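I used to think "clean" was one thing. If the table looked nice and there was no jam on it, it was clean, and I could go outside. Then I got older and found out there are two jobs hiding inside that one word, and they work in completely different ways!

So let's start with the first job, which is plain old cleaning. Say you've had toast and honey for brekkie and your elbow is now stuck to the table. Get a cloth, some warm water and a squirt of dish soap, and rub. Soap is a bit of a show-off, because every tiny piece of it has two ends. One end loves water and the other end loves grease (butter, sunscreen, the stuff on your fingers). The grease-loving ends grab hold of the muck, the water-loving ends hang on to the water, and when you wipe it all up the muck gets dragged along for the ride. Lots of germs go with it too.

The second job is disinfecting. That's a big chewy word, so try it slowly: dis-in-FECT-ing. It means killing germs on a surface, or at least stopping them from working. You can't see if it's been done, either. A disinfected table and an ordinary table look exactly the same colour and exactly as boring.

How small is a germ? Have a go at this. Pull out one hair (ouch) and look at how skinny it is. You could line up 50 bacteria side by side across a fairly thick hair, if they were the small round sort and they'd hold still for you. Viruses are tinier again. No wonder we miss them when we're looking for crumbs.
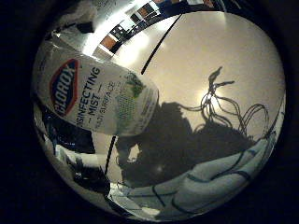 Now, the word "mist". A mist is just liquid that's been broken up into very small drops. You've met mist before, on a cold morning down at the oval, or when you breathe on the bathroom mirror and draw a face in it. Small drops spread out and cover a surface more evenly than one big splosh does. You can test this with plain water and a plant sprayer -- no cleaning stuff needed. Tip a spoonful of water on one end of a tray and it sits there in a puddle. Give the other end a few squirts and you'll get drops all over the place. My record is soaking the tray, the bench and the cat's bowl in one go.

There's another bit that surprised me, and it's the waiting. Disinfectants need time to do their job, and the grown-ups' word for it is "contact time". The surface has to stay wet for as long as the label says. Some products want only a short wait and some want 10 minutes, so whoever's using it has to read the label every time. If you wipe it off straight away, plenty of germs might still be there having a lovely day.

And the muck has to come off first! Germs can hide under a blob of dried porridge like kids under a doona. So it goes soap and water, then disinfectant if you need it, then the wait.

Do you need it for everything? Nope. For an ordinary messy table, soap and water does a great job. Disinfecting is handy when somebody's been sick, or when raw chicken juice has dripped on the bench, or for things like taps and door handles that get touched all day long.

One thing shouldn't get sprayed, and that's anything with electricity in it. Cords, chargers, power points, the telly. Liquid and electricity are a dangerous pair, so ask an adult to unplug things and work out how to clean them safely.

Now the serious part (I'll be quick). Disinfectant is for adults to use. Don't spray it, don't sniff it and never, ever mix it with another cleaner, because some of them make nasty gases when they meet. If any gets on your skin or in your eyes, yell for a grown-up right away -- even if you weren't meant to be touching it. You won't be helping anybody by keeping quiet.

Your job is still a good one. Clear the table, wipe up the sticky bits, then wash your hands for as long as it takes to sing "Happy Birthday" twice. Get in between your fingers, and don't forget your thumbs. I always forget my thumbs.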